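Plodar (beverage service system)

Plodar is a two-armed robotic system for preparing and serving coffee in staff canteens and small cafés. It was developed by Pralico, a maker of catering equipment, and is best known for its use at the Nudstead distribution center, where it took over most of the hot drink service from counter staff. The system works with an ordinary countertop coffee machine and ordinary cups, and needs no changes to the machine itself.

Background

Before Plodar was introduced, hot drinks at Nudstead were made by hand at a counter in the main canteen. The site employs more than 2000 people across three shifts, and most of them take their breaks within the same short periods. Counter staff spent much of each shift filling cups, while the grill and the salad bar were often left short of hands. The night shift had no counter service at all and relied on vending machines.

Pralico proposed a robotic counter as a way to cover all three shifts. The arm movements were worked out in simulation before any hardware was installed, and canteen employees were invited to comment on the order of the steps. Several of their suggestions were adopted, including a longer pause before a cup is lifted and a rule that mugs are never passed over the customer side of the counter.

Operation

An order is placed on a screen or through the site's staff app. The system then selects a cup, prepares the machine, starts the drink and moves the finished cup to a pickup point. Either arm can handle a cup or mug, and the work is divided according to which arm is closer to the item needed.
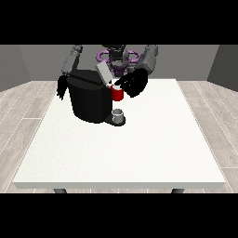 Does the system replace the people behind the counter?
At Nudstead it replaced the task of making drinks, and the counter team was moved to food preparation, restocking and cleaning. One full-time position was left unfilled after a retirement.

A single unit can make up to 84 drinks an hour. Output drops when customers bring their own mugs, as these vary in height and handle shape. Mugs that the system cannot grip are set aside for a staff member – a common cause of complaints during the first weeks.

Coffee supplies, milk and water are still loaded by hand. The machine is cleaned by an employee at the end of each shift, a job that takes longer than it did before because the arms have to be parked and locked first.
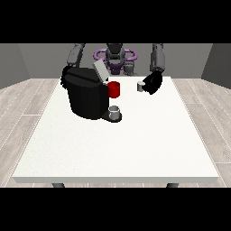 Simulated coffee station with a red mug beside the machine and a white cup on the drip tray.

Effects on staff

The change altered the daily routine of the canteen more than its size. Employees who had worked the drinks counter were given 5 days of training, covering safe stops, restarts and basic fault finding. Those who finished it were placed on a higher pay grade. Some said that the work had become less tiring on the wrists and shoulders. Others missed the contact with regular customers, and a few asked to move to the smaller Pringle building on the same site, where drinks are still served by hand.

Night workers were the group most in favor of the system. Warehouse supervisors also reported shorter lines at the start of breaks, although lines at the food counter stayed much the same.

Criticism

Employee representatives objected that the new duties had been added before the job descriptions were rewritten. The descriptions were revised the following May. A second objection concerned the order data kept by the staff app – the records showed when each worker had taken a break. Pralico later limited storage to the most recent 1000 orders per unit and removed employee numbers from them.

See also

Food service automation
Vending machine
Workplace canteen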